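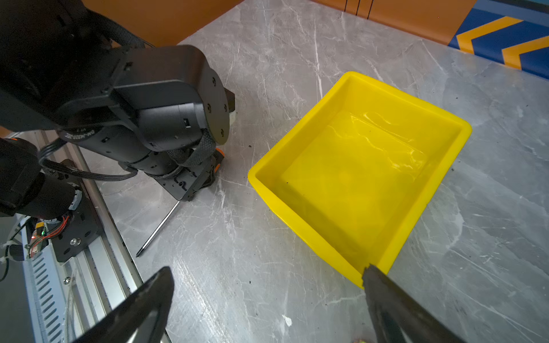
Ticket: la política falla el agarre cuando hay reflejos en la escena
Proyecto: Skarnonik, manipulación con dos brazos
Componente: cámara de muñeca / entrenamiento
Estado: abierto, pendiente de repetir en Stokell
Prioridad: media

Resumen

La política entrenada con el conjunto Riltov cierra los dedos antes de llegar al objeto en una parte de los intentos. Con la encimera mate del laboratorio de Delorme no ocurría. Empezó al pasar a la mesa de mármol gris con la cubeta amarilla.

Configuración

Entrenamiento: 80 demostraciones teleoperadas, 3000 pasos de ajuste sobre el modelo base. Entrada: solo cámaras de muñeca, sin cámara cenital. Tarea: coger el destornillador y dejarlo en la cubeta. El controlador no se ha tocado desde junio.

Registro

Miércoles, 9:40. Primera tanda. El brazo se orienta bien hacia el mango, baja y cierra pronto. El log de la pinza no muestra error de comunicación y la consigna coincide con la posición medida. Descartado el motor.

10:15. Revisada la calibración mano-ojo. El error de reproyección está dentro de lo normal. Se repite la calibración de todos modos y el fallo sigue igual.

11:05. Reproducidas en bucle abierto 4 trayectorias grabadas. Todas terminan con el agarre correcto, así que la cinemática y la repetibilidad quedan fuera de sospecha. El problema está en lo que predice la red a partir de la imagen.

11:50. Mapas de atención sobre las imágenes de aproximación. En los intentos fallidos, una parte importante del peso cae sobre el brillo de la piedra y no sobre el mango.
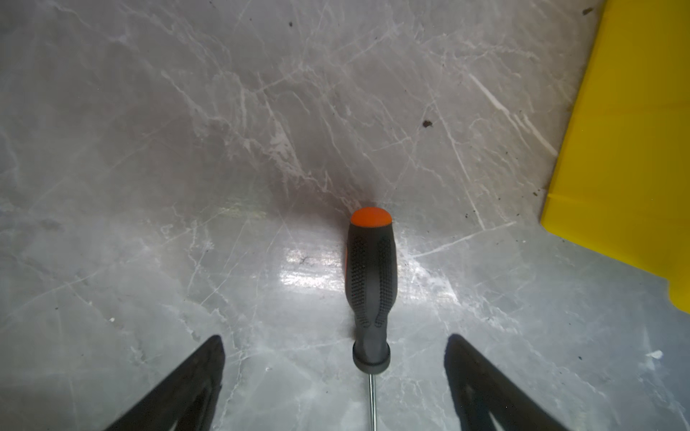

Aproximación al mango con la pinza abierta. Brillo en la piedra, a la izquierda del destornillador.

12:30. Prueba con las luces del techo apagadas y una lámpara lateral con difusor. El cierre prematuro casi desaparece. Al volver a la iluminación normal, reaparece.

15:10. Se revisan las demostraciones. La mayoría se grabó con las persianas bajadas, y la variación de luz es mínima. El aumento de datos cambiaba brillo y contraste de forma global, pero no generaba reflejos locales. Se añaden al cargador manchas claras de borde irregular, en posición aleatoria, con la misma semilla para los fotogramas de un mismo episodio. Si la mancha salta de un fotograma a otro, la red aprende a ignorarla por el parpadeo y el resultado no sirve.

16:00. Lanzado el reentrenamiento con 3 semillas. Mismos pasos y misma tasa de aprendizaje que la versión anterior, para poder comparar.
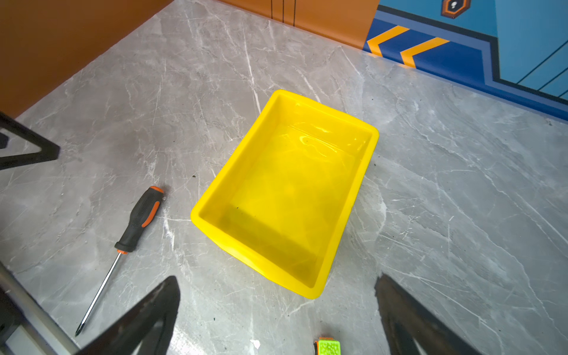
18:20. Terminan las tres ejecuciones. Dos ya no cierran antes de tiempo con la luz normal. La tercera mejora, pero duda encima del mango y a veces vuelve a subir. La pérdida de validación es casi idéntica en todas, por lo que no vale como criterio para elegir el punto de control. Hay que evaluar en el robot.

Conclusión provisional

La causa más probable es la falta de variedad de iluminación en Riltov. El aumento con reflejos locales reduce el fallo sin grabar datos nuevos. Falta comprobar si perjudica el rendimiento en la mesa mate.

Pendiente

- Repetir la evaluación en Stokell con luz natural.
- Subir la rama del cargador para revisión.
- Mirar por qué la tercera semilla duda en la aproximación.
- Limpiar la mesa antes de cada tanda. Hay motas oscuras en la piedra y conviene quitar esa variable.

No cerrar el ticket hasta tener los resultados de la mesa mate.

4 comentarios · Compartido 3 veces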